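Call for participants: Dustwood arm build, simulation and bench work

Dustwood is a shared workshop with a metal room, a wood room and one long electronics bench. Four members are building a desktop robot arm there and need two more people from March. The work is unpaid. Parts, filament and bench fees are covered by the build fund, which stands at $1,611.

The arm is a small articulated unit driven by serial bus servos. Mechanical assembly is complete. The controller code is at revision 103 and runs the same joint commands on the hardware and in the simulator. Current repeatability at the gripper is not good enough for stacking, and the elbow joint is the main suspect. 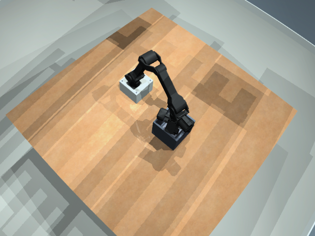
Simulator work is the larger of the two openings. The model needs correct link masses, joint friction and contact settings before any result can be carried over to the bench. The test case is a straight-down approach to a single block, with the arm mounted on a cube pedestal and the block standing on open floor a short distance away. Plank texture and shadows are in place, but the ground outside the platform still renders as overlapping translucent gray planes, and the new participant will take over that fault as well. The last batch was 758 approach runs, of which 462 met the position tolerance.

Opening 1: simulation. You should be able to read a robot description file, write Python without supervision and keep a run log that others can follow. Experience with a physics engine is required. Which one does not matter.

Opening 2: bench. You should be able to solder connectors, measure backlash with a dial indicator and replace a servo without disturbing the calibration of its neighbors. Access to your own tools is useful but not required.

Time: one evening session per week, 6:30 p.m. to 9:30 p.m., plus whatever you do at home. Bench participants must complete the Dustwood safety induction first.

To apply, send a half page on something you have built and what failed in it. Mark it for Oksana Bilyk (simulation) or Said Abdel Hamid (bench) and leave it at the front desk or post it on the members' board. Résumés will not be read.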